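4. Sorting and storing the sticks

Read section 3 first if the box is new. Sticks for the Todero set come in one bundle and they need sorting before the first go.

What you need
– the stick bundle
– a tablecloth or old sheet, any pattern
– the two Garden tubs (tall one for good sticks, short one for rejects)
– fine sandpaper, optional

4.1 Laying out

1. Spread the cloth and pull it flat. Tuck creases under the table edge or sticks will roll into them and you'll lose a few.

2. Cut the band off the bundle. Don't snap it – splinters.

3. Tip the sticks out in the middle of the cloth. Low down, not from a height. Crossed and tangled is fine at this stage.

4. Take out anything that isn't bamboo. Rods, ties, bits of packing. Rods go back in the lid pocket, see 2.7.

NOTE: Bare table works too but it's noisy and the sticks slide. Cloth is better.

4.2 Picking out and checking

5. One stick at a time. Lift it clear of the heap and stand it upright, squared tip at the top. Hold it by the sides, never by the tip. 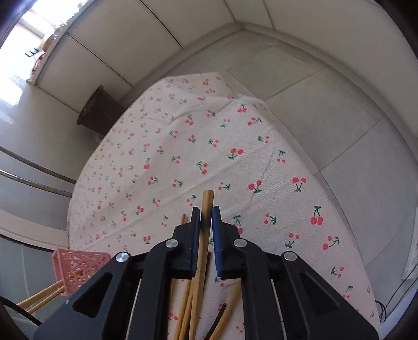 Fig. 4 – One stick held upright, the others left on the cloth.

6. Look at the tip. It should be flat and square. Fuzzy or split tip = reject.

7. Look down the length. A slight bend is allowed. If it rocks when you lay it flat, reject.

8. Run a dry cloth along it, top to bottom. Catches? Two strokes of sandpaper, then check again. Still catches, short tub.

9. Good sticks into the tall tub, all tips the same way up. Saves turning them over later.

CAUTION: Bamboo splinters are thin and hard to see. Keep fingers off the cut ends. Not for small children without an adult at the table.

CAUTION: Don't pull a stick from the bottom of a crossed pile. Lift the ones on top first. Pulling bends them and can flick the loose ones up at face height.

4.3 Putting away

10. Lid on the tall tub, click both sides.

11. Gather the cloth by its corners and shake it outdoors. Check it for splinters before it goes in the wash, or back on a table people eat at.

12. Rejects – keep for plant labels or bin them. Do not put them back in with the good ones.

NOTE: Keep the tub somewhere dry. Damp sticks swell and wont fit the holes in the Vass board. If they do get damp, spread them on the cloth overnight, not on a radiator.

Replacement sticks: order part 487. The old part number does not fit the board after the April change, so check the label before openning the pack. Queries to Samina Mirani, spares desk.

Go on to section 5, Filling the board.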